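Ticket 3316 — Wrist view and head view disagree on gripper position
Project: Verdale, hand-held demonstration study
Opened by: Vega Requena
Assigned to: Crescencio Pacheco
Status: Resolved, follow-up open

2 April 2020, Vega Requena
Replayed the stapler and box demos through the Olis pipeline. The right gripper's path from its own camera drifts away from the path we get from the head camera's view of the marker cube. Offset is 15 mm by the end of the worst episode. The left one is fine. Same desk, same operator, same calibration file for both. I've pulled one still from a gripper camera so you can see what the tracker has to work with.

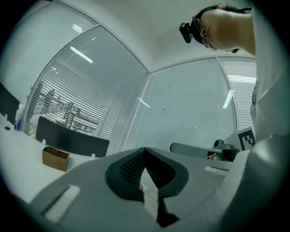
Attachment 1. Gripper camera, finger pad in the centre, glass partitions behind.

Crescencio Pacheco
Thanks. First thing I'd look at is the glass. There are bright streaks from the ceiling lights on the panels, and the blinds are a repeating pattern of horizontal lines. The feature tracker likes both and shouldn't trust either. Reflections move when the camera moves, so they pull the pose with them. Can you check what share of the matches land up there?

Vega Requena
More than half in the bad episodes. I masked the upper part of the view and reran three of them. Drift dropped but didn't go away.

Crescencio Pacheco
Then check the cube side. Send me a head camera still with both cubes showing.
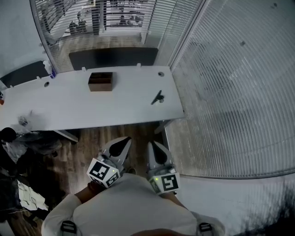
Attachment 2. Head camera, both grippers held at the desk.

Crescencio Pacheco
Cubes are readable in that one. I went through the config instead — the right cube was still using the offset from the old Campos mount. Left had been updated. Corrected it and pushed.

Vega Requena
Reran the full set with the mask and the new offset. Worst case is now 3 mm, which is inside what we said we'd accept for the Sallard comparison. Closing the main issue.

Follow-up: the mask is a fixed shape and won't suit other rooms. Leaving that part open until May. Please don't merge the earlier right-hand trajectories — they need to be regenerated first.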